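Filed under: Student Work > Geography & Environment

Who still hangs laundry outside in Pratton? A street survey

Group report by Adesuwa Odukoya, Ese Obi and Nnamdi Sani
28 May 2025

Why this topic

Ese's grandmother dries everything on a line, all year. Our building doesn't allow it. Started as an argument at lunch and then it was a project. We wanted to know if line drying is dying out in Pratton or if it just moved to the back of the house where you can't see it from the street.

Pratton has two kinds of housing basically. The old part down by Babalola Street, small lots, alleys behind. And Ilholm, the newer subdivision up the hill with the homeowner rules. We figured Ilholm would be zero. It wasn't.

What we did

Walked both areas in April, dry days only, late morning. Stuck to sidewalks and public alleys. No going on anybody's property, no writing down house numbers. If a line or rack was visible and had laundry on it we marked it "in use", if it was bare we marked it "present". Umbrella style dryers counted as lines. Towels over a deck railing – big fight about this – counted separately and are not in the totals.

Total houses we could see well enough to mark: 2676. That took way longer than planned. Nnamdi did most of the alleys on his bike, Adesuwa kept the tally sheets and retyped them after one got rained on.

Also did short doorstep interviews in the old part. Only three people had time for us. Small, we know.

What we found

Old part, lots of lines, mostly bare. Poles still standing in yards with nothing strung between them, some with birdfeeders or plants hung off the hooks. The ones in use were nearly all off the alley and not the street.

Ilholm, hardly any permanent lines, but folding racks on back patios. More than any of us guessed. You only see them from the walking path behind the pond. The rules say no "permanent outdoor drying structure" so a rack you can carry inside is probably fine? We emailed the association and never heard back.

Interviews. One lady said she got a dryer years ago and still hangs sheets becuase they smell better. A man two streets over said his dryer broke and he never replaced it, saves him money. The third person had a line when the kids were small and took the poles out to fit a shed. Nobody mentioned the environment until we asked.

Electricity part

Borrowed a plug-in style meter but it doesn't fit a dryer outlet, should of checked first. So we read the house meter before and after at Adesuwa's with everything else off that we could turn off. The fridge was still going. We did two loads and the numbers didn't match each other very well, towels vs. t-shirts. Left the numbers out because we don't trust them. Ms. Zoëga said leaving it out is fine as long as we say so, so we're saying so.

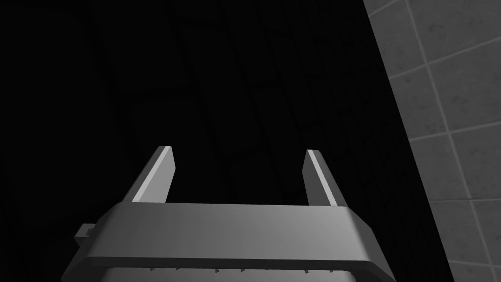

Problems with the survey

Dry days only means we picked good laundry days. A rainy week would look totally different. Late morning on weekdays misses people who work and hang stuff at night. Fences – the tall ones in Ilholm hide almost everything, so our count there is low for sure. And the three of us didn't always agree what "visible" meant, Nnamdi is tall.

If we did it again we would go to each street twice, once on a weekend, and pick streets at random before starting. Also a paper survey for mailboxes so people could answer without talking to us.

Conclusion

Line drying in Pratton is not gone. The old poles are mostly bare but racks are doing some of the work now, even where the rules are against lines. We think the rule should be reworded so people know what they can do. Not sure who you ask about that.

Thanks to Sólveig Zoëga for reading drafts, Chidubem Bako for the clipboards and the ride up to Ilholm.

We use cookies to remember your settings. Accept | Manage preferences

Contact the school office | © 2025 Pratton student pages | Back to top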